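Notes on Splitting Demonstrations by Contact

3 August 2025

Posted under: Methods, Latuheru project

The Latuheru project has now completed its second round of work on learning to place objects in bins from human demonstrations. This post sets out the method used in that round, the main result, and the points that remain open. A fuller report is in preparation with Suryani Menon, who designed the labeling scheme described below.

The first round, which ended in January, treated each demonstration as a single recording. The policy was trained on the whole of it, from the first movement of the hands to the last. Performance was acceptable on boxes and poor on anything round. Cylinders were often approached at the right place and at the wrong angle, and the fingers closed on the curve instead of across it. 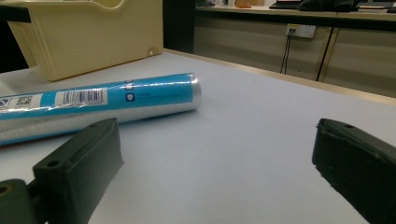

The second round divides each demonstration into an approach segment and a contact segment, and trains a separate head for each. The boundary is set at the point where the gap between the fingers begins to narrow. During approach, the wrist view usually holds both the object and its surroundings, and the model can read the direction of the long axis. A roll lying on its side with a bin behind it, as in this view, gives the approach head most of what it needs: the exposed silver end marks one limit of the axis, even when the other limit lies outside the view. We had earlier cropped the wrist view tightly to save memory. That crop has been removed.

The data set for this round contains 1086 demonstrations, all collected with hand-held grippers. Of these, 373 involve a cylindrical object. Jonalyn Quiambao reviewed the segment boundaries and corrected them where the automatic rule had fired too early, most often when an operator adjusted the opening of the fingers before reaching the object. Her corrections were then used to tune the rule, and the Drerik labeling tool now applies the tuned version by default.

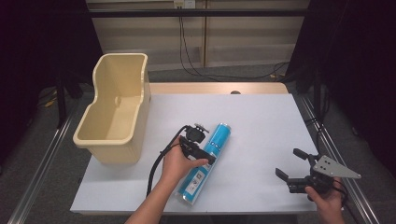
Does the method need both hands to be recorded when only one of them is grasping? It needs both, for the reason that the idle hand still carries information about timing. When we masked the second hand during training, the policy tended to start its approach before the workspace was clear, and the two arms came too close to one another.

The separate heads are small and share one image encoder. Each receives the same wrist views and the same record of finger opening. A gating value between zero and one decides how much weight each head is given at a particular step. We tried a hard switch first and abandoned it, as the motion showed a visible jerk at the change. The soft gate is trained together with the heads and adds little to the running time.

One concern raised at the Dranside review was that the gate might simply learn to follow the clock, since most demonstrations have a similar length.

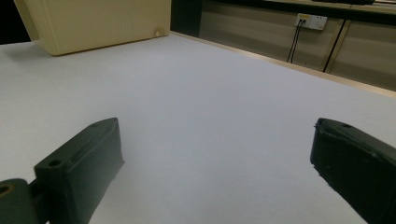
To test this, we built a set of 358 altered recordings in which the approach was stretched or shortened, leaving the contact segment as it was. A gate that followed the clock would have changed at the wrong point in nearly all of them. The trained gate moved with the contact boundary instead, and the remaining errors were confined to recordings in which the finger opening had been poorly tracked. We consider the concern answered for this task. It may return for tasks with repeated grasps, which the present data do not cover.

On the robot, the new policy was compared with the old one across 6 object types, with the same starting positions for each. The improvement was clearest for cylinders lying at an angle to the table edge. For boxes there was no difference that we would be willing to report as a gain.

Film-wrapped items remain harder than bare ones. Glare on the wrapping can shift between one view and the next, and the approach head sometimes treats a bright patch as an edge. Training with varied brightness reduced the problem without removing it.

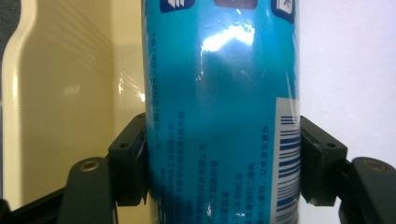 Open Points and Next Steps

The boundary rule depends on a reliable reading of finger opening. The next version of the Brakix recorder will store that reading at a higher rate, and the current recordings will be kept separate from the new ones until the two have been compared.

Regrasping will be studied next. It requires at least one more segment type, and the labeling guide is being revised accordingly. Comments from groups working on similar data are welcome.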